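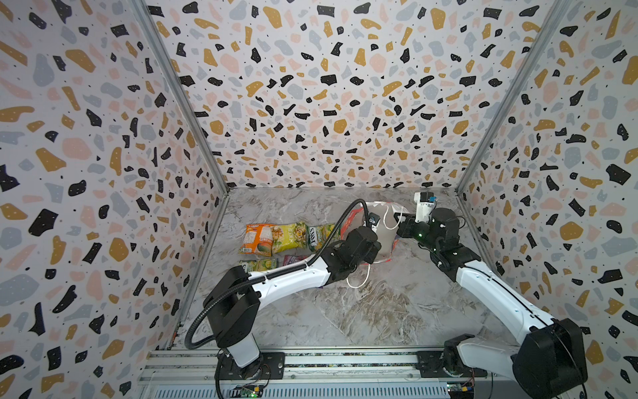 **Which way up should the bag stand while it's being filled?**
Stand it upright on its base with the mouth facing the ceiling, and leave it that way until it has been closed.

## 4. Filling and closing your Hundarora bags

By now you should have your bench wiped down and your bags out of their sleeve (if not, pop back to section 3, it only takes a minute). The steps below suit the plain white plastic bags in the Hundarora starter pack, and they work just as well for the larger Setatia ones, though you'll want a bit more elbow room for those.

1. Take one bag and rub the top edge between your fingers until the two sides come apart. New bags cling to each other, particularly in winter, so don't be discouraged if it takes a couple of goes.
2. Slide a hand inside and push the bottom corners out. A bag with its corners tucked in will lean, and then it'll flop over just as you've reached for the scoop.
3. Set the bag down in the middle of the bench, well back from the edge, and fold the top over to make a cuff 80 mm deep.
4. Put the heaviest items in first and spread them across the base. Let go for a moment and see whether the bag holds itself up. If it sags to one side, shift the weight across before you add anything more.
5. Carry on filling until you reach the bottom of the cuff, then stop, however tempting that last little bit of space may look!
6. Unfold the cuff, gather the neck gently and press out the spare air with the flat of your hand.
7. Twist the neck twice and fasten it with a Noiphan tie.

> **Note:** The small bag is meant for loads up to 2,000 g and the large one for up to 3,000 g. Weigh your first few on the kitchen scales and you'll soon have a feel for it.

> **Caution:** Plastic bags can cause suffocation. Keep them away from babies, young children and pets, and put the unused ones back in their sleeve when you've finished for the day.

Filled bags can be stored side by side in the Kimum tub, necks up. See section 5 for labelling.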